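4.2 Reporting rules for drawer tasks in simulation

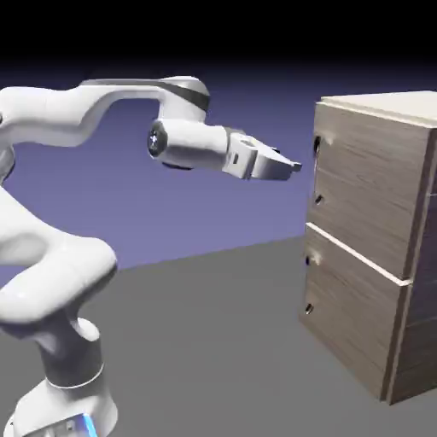
Figure 3. Simulated arm and two-drawer cabinet, gripper short of the upper drawer. No contact.

The rule that caused most argument during the drafting of the Birik reporting guide was also the shortest: say where the trial starts. We had assumed that everyone already did. Of the 387 drawer-opening results we collected from papers, workshop notes and project pages, 35 gave a starting pose that a second group could reproduce without writing to the authors. The rest offered phrases such as "near the handle", which covers a good deal of ground, particularly when the cabinet has no handle.

Figure 3 is a pose of the kind the guide asks authors to publish. The fingers are level with the upper drawer and touch nothing. A reader can tell which drawer is nearest to the gripper and that the approach still has a little way to go. What the reader cannot get from the picture is the distance, the joint values or the friction assigned to the drawer runners, and for this reason rule 1 requires the numbers as well. A figure without numbers is decoration. Numbers without a figure are usually in the wrong units, and it is pleasant to have some means of noticing.

Rule 2 concerns the cabinet. Authors should report drawer mass, travel, runner damping and the collision shape of every part the gripper may meet. Holes in a drawer front deserve special mention. In Figure 3 there are small dark holes towards the left of both fronts, and a person looking at them will form a view on whether a finger might go in. The physics engine forms its own view, from the collision mesh, and the two need not agree. In an early Plultent release the holes of one cabinet were painted on a flat surface. Three groups published hooking strategies for it. We have read all three papers several times and remain fond of them.

Rule 3 is that success must be defined before the runs begin. The Sutherland definition (drawer displaced by a fixed share of its travel, then at rest, with the cabinet body unmoved) is adequate and we recommend it. The last clause was added after a policy learned to open drawers by dragging the furniture about until the drawer gave up. Under the older wording this scored 100 per cent. A householder would have scored it differently.

Rule 4 deals with resets. If the simulator is restored to a saved state between trials, say so. If the arm is sent home by a motion command and the drawer is shut by fiat, say that too, as small errors left over from one trial are carried into the next. Etametti users should note that its default reset restores positions but leaves velocities alone, a design choice whose defence in the manual runs to 2 pages and did not persuade us.

Rule 5, on appearance, is advisory. Lighting, wood grain and backdrop colour make no difference to a controller that reads joint states, and may make every difference to one that reads pixels. Authors of the first kind may skip the section. Authors of the second kind should state which textures and lights were varied and which were held fixed, and should resist the word "realistic", for which we found no agreed test. Plain floors and gradient skies are perfectly respectable. The trouble starts when a policy trained under one sky is described as general.

We considered a sixth rule on the number of failed runs that may be left out of a results table. The draft allowed none. It was returned to us with so many requests for exceptions that we have moved it to the appendix, where it still allows none.

None of the rules calls for new equipment or more computing time. In our trial with the Birik task set, filling in the form took most of an afternoon, nearly all of it spent finding out what the collision settings had been in November.

Comments

runner_friction
Rule 4 cost me a week last year. I wish the Etametti warning had been in bold.

Wahyudi Nasution
Could the guide say which frame the starting pose should be given in? We use the cabinet frame, the lab down the corridor uses the robot base, and we have stopped comparing tables.

pk_controls
Painted-on holes! I reviewed one of those three. I liked it.

Related items
Saved states and how to share them
Birik reporting form, plain version
When the cabinet moves: contact settings for furniture tasks
Sutherland success definition, annotated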